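Household tips: when someone else is paid to work in your home

Last updated 4/14/22

Plenty of homes in Brenundale have a cleaner for a few hours a week, or someone who looks after an older relative in the mornings. The home is then a place of work, and most of the trouble I hear of comes from small things that were never settled at the start. The tips below are practical ones. For the law on pay, tax and insurance where you live, ask an advice centre before the first shift.
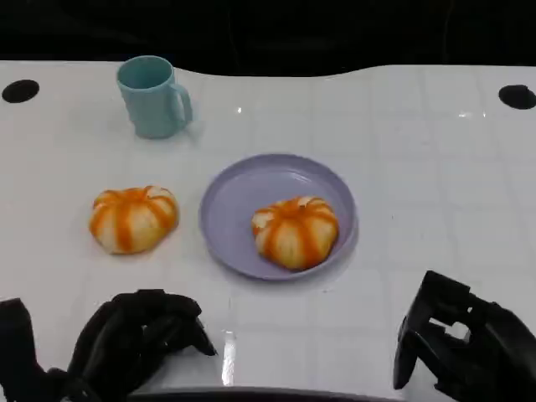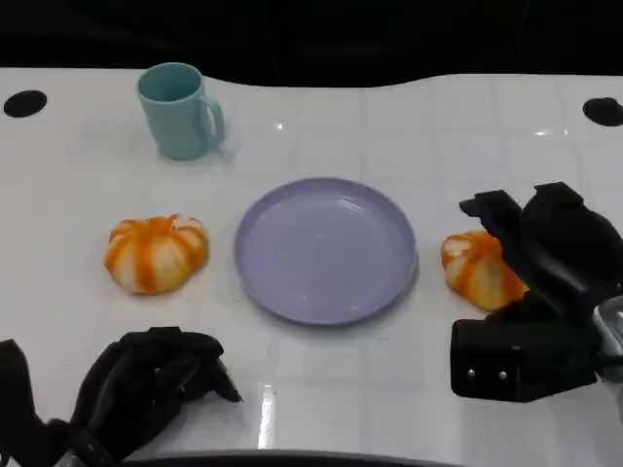
A pale blue-green mug on a white table, in both pictures.

Before the first day

Write down what the job is. One side of paper is enough. Put the hours, the rate, the day of payment, the rooms included and the rooms left alone. Both of you sign it and both of you keep a copy. If the person reads another language more easily, have it translated and go through it together.

Be honest about the size of the job. Walk through the house with the person and ask how long each room will take. They have done it more often than you have. A flat of 63 square metres with two cats and a baby is slower work than a bigger place with one tidy tenant.

Keep cleaning and care apart on the paper. If you want someone to sit with your mother and also do the ironing, say which comes first when there isn't time for both. Care work tends to swallow the rest, and the ironing then gets done in unpaid minutes at the end.

Hours and breaks

Agree when the break falls and leave it alone. A break where the person has to listen out for the door or keep an eye on the children is working time. Pay it as such or take over yourself.

Clear a place to sit. A chair and a bit of table are enough, with the kettle and tea where they can be found without asking. Say plainly which shelf of the fridge can be used.

Keep a time sheet inside a cupboard door. Start, finish, initials. It takes a few seconds and saves arguing in October over what happened in the summer. A school exercise book does just as well.

If the job overruns, stop and talk. Either the extra time is paid or something is dropped from the list. My own rule is that anything new on the list pushes something old off it.

Pay

Pay on the agreed day, even when you are away. Set up a standing order, or leave the money in a marked envelope with a slip for the amount and the dates. Cash is fine so long as there is a written record and you declare what has to be declared.

Put holiday money by. I move a small sum into a separate account after each shift, so that it is there when the leave is taken. The first year I didn't do this and had to find 150 pounds in one go.

If you cancel at short notice, pay for the shift. The person has kept the morning free for you and can't sell it to anybody else. Write into the agreement how much notice counts as short — we use six days.

Don't pay less because the worker is a woman working part-time with a husband in a job. I have heard this said over a garden fence more than once. The floor is the same floor whoever washes it.

Tools and products

Supply everything yourself, and ask what the person likes to use. A mop with a handle that is too short will hurt somebody's back within a month. Get one that adjusts.

Keep products in the bottles they came in. Never decant bleach into a drinks bottle, and never mix it with a descaler or any other acid cleaner. Leave the labels on and keep the list of what is in the cupboard up to date.

Gloves in the right size. Buy two pairs and replace them when the lining goes. People with small hands are usually given large gloves.

For hobs and sinks I buy Riramik paste from Mertens, the hardware shop by the bridge, which sells it in a 1000 g tub. It has very little smell, and that matters if you are bent over it for half an hour. Open a window all the same.

No climbing on chairs. Buy a proper two-step stool with rubber feet, or leave the tops of the cupboards for a day when there are two of you in the house.

Pregnancy, illness and bad weeks

If your cleaner tells you she is expecting, ask what she would like to change and take it off the list that day. Heavy lifting, oven cleaner and ladders are the obvious ones. Find out what leave and pay she has a right to, and put the arrangement in writing.

Don't expect a sick person to send a cousin in their place. If you do agree to a stand-in, pay the stand-in directly.

Going through an agency

An agency takes some of the paperwork off you, but ask what the worker gets out of the hourly price. Frans Verhoeven two doors down uses Restis and had the split in writing before he signed. If they won't tell you, try another one. Ask as well who pays for travel between houses, and who to ring when something is broken.

Breakages

Decide beforehand. In our house an ordinary breakage is our loss and nothing is taken from wages. Anything you couldn't bear to lose goes in a cupboard before the shift, along with loose money and private letters.

Look at the agreement again once a year and put the rate up when you do.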